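How Does a Play Kitchen Work?

Filed under: How Things Are Made > Toys and Games
Reading time: 6 minutes

A play kitchen is a model of a real kitchen, built to a size that suits a child. A model copies some parts of the real thing and leaves others out. The people who design play kitchens have to decide which parts to keep, which to shrink and which to leave out for safety.

This page explains the main parts: the wall, the worktop, the hob, the sink and the utensils.

Scale

Scale means how big a model is compared with the real object. A worktop in a real kitchen is usually set at a height for a standing adult. If you are six years old, that height is close to your chin. A play kitchen worktop is lower, so that your elbows can bend in a comfortable way while you stir.

Not everything shrinks by the same amount. If a toy spoon were made much smaller, it would be hard to grip. Handles are often kept large and the furniture is made small. Look at a play kitchen next to a real one and you will see that the spoons seem too big for the hob. This is done on purpose.

The wall behind the worktop

The wall area behind a worktop is called a splashback, or sometimes a backsplash. In a real kitchen it protects the wall from water, steam and fat. Plaster soaks up liquids and stains easily. Glazed tiles have a hard, glassy coating, and liquids stay on the surface until they are wiped away.

Tiles can be laid in different patterns. In a stack pattern, every tile sits exactly above the one below, and the joints make long straight lines in both directions. In a brick pattern, each row is shifted along. The upright joints in one row then fall above the middle part of the tiles in the row underneath. Bricklayers call this a bond. It makes a brick wall stronger, as each brick rests on two others. On a kitchen wall the pattern is there mostly for its looks.

The material between tiles is called grout. It starts as a paste, is pushed into the gaps, and then sets hard. White tiles with dark grout show the pattern very clearly. White tiles with white grout can look like one plain sheet from across a room. 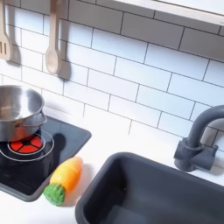
The hob

The hob is the part of a kitchen where pans are heated. Some people say cooker top, and in other countries it may be called a cooktop or stovetop.

Real hobs make heat in three common ways:

- A gas hob burns gas in a ring of small flames.
- A ceramic hob has electric heating elements under a sheet of special glass. The elements get so hot that they glow.
- An induction hob uses a changing magnetic field. The field makes the base of the pan heat up, and the glass gets warm mostly from touching the pan.

Many toy hobs are modelled on the second kind. They have a dark, flat panel with a circle marked on it, and a red light inside the circle. The circle marks the cooking zone. On a real hob you match the pan to the zone, and a pan that is much too small wastes heat around its sides.

In a real ceramic hob, the red glow comes from hot metal. Metal at room temperature gives out energy that our eyes cannot detect. As it gets hotter, some of that energy becomes visible, first as a dull red and then as a brighter orange. This is called incandescence.

A toy can copy the colour in another way. A light-emitting diode, or LED, is a small electronic part that gives out light when a current passes through it. Different materials inside the LED give different colours. A red LED does not need to be red hot, so it can be used in a toy that runs on small batteries. Shining the light through a red cover is another method.

Never use a toy to guess how a real hob behaves. A ceramic hob may stop glowing and still be hot enough to burn skin. Most have a separate warning light that stays on until the surface has cooled.

The sink

A real sink needs two sets of pipes. One set brings clean water to the tap under pressure. The other, the waste pipe, carries used water away by gravity. Under the sink there is a bend in the waste pipe called a trap. Some water always stays in the bend, and it stops smells coming back up from the drain.

Most play sinks have no pipes at all. The tap is a fixed shape and the bowl is a container. Some models have a small pump that sends the same water round again and again. If yours has one, empty it after use and leave it to dry.

Utensils and how to hang them

Utensils are hand tools for cooking. Each shape has a job.

A spoon has a bowl, which holds liquid. It is used for stirring and tasting. A spatula has a flat head, used for lifting and turning. A slotted spatula has gaps cut through the head so that oil or water can drain away and the food stays on top.

Hanging utensils on a wall leaves the worktop clear and lets air reach them on nearly every side. Wood takes in a little water each time it is washed, and it dries faster in moving air than at the bottom of a drawer.

You can work out whether a hanging object is touching the wall by studying its shadow. If it lies flat against the wall, only a thin edge of shadow shows. If there is a gap, the shadow moves sideways, away from the light. A bigger gap moves it further. Try this with a spoon, a torch and a plain wall.

Pots and pans

A pot has tall sides and holds liquid well. A frying pan has low sides, so steam can escape and food can brown. Many real pots are made of stainless steel, a mixture of iron, chromium and other metals. The chromium reacts with oxygen in the air and forms a very thin layer that stops rust. 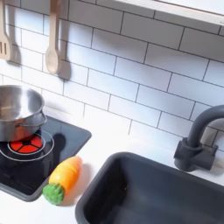 Effie Pringle wrote in to say that her class tested which pans a magnet would stick to, and that two of the steel ones did not attract it at all. Her question was whether those pans were really steel.

They may well be. Some types of stainless steel contain enough nickel to change how the atoms are arranged, and a magnet hardly pulls on them. Pans made for induction hobs need a magnetic base, so a magnet is a useful test in the shop.

Words to remember

Bond: the pattern in which bricks or tiles are laid.
Grout: the filling between tiles.
Incandescence: light given out by something very hot.
Scale: the size of a model compared with the real object.
Trap: the bend in a waste pipe that holds water.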